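Sunday, in the evening

The office at Skilus is quiet today and I came only to finish the weekly table. Of the 126 bulk carriers we follow, 100 had a cargo on Friday. The week before it was 99, so my chief will call this a recovery. I would not call it so.

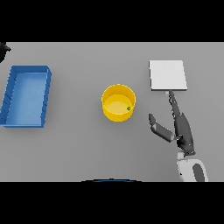 Freight from Marín is still weak, and the owners at Arnero wait with their two orders at the yard. I understand them. The price of steel went up again and the bank wants more guarantee than last year. On my desk I keep the papers of each ship in a shallow tray, blue like the one at the far left there, and the Arnero tray has had the same letter on top since November. I read it again today and found nothing new in it.

In the afternoon I called the agent in Marín. He told me that 3 ships are waiting outside for a berth and that the crane is again in repair. He spoke very fast and I had to ask him two times for the name of the last ship. It is the Stenon, which we expected to be empty by Thursday. Now I must write to the charterer, and I do not like to write such letters in English, it takes me one hour for ten lines.

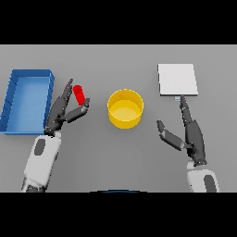
## Later, at home

I wrote the letter after supper. I was polite but maybe too long. The demurrage will be discussed anyway, so I gave only the hours and the position of the ship.

My tea is cold and the rain has started. Tomorrow I need to ask for the new bunker prices before nine and correct the draft of the Stenon in the table, I think I typed it wrong.

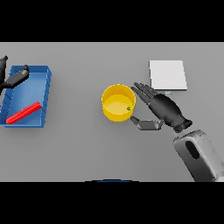

*Gray tabletop with the blue tray on the left.*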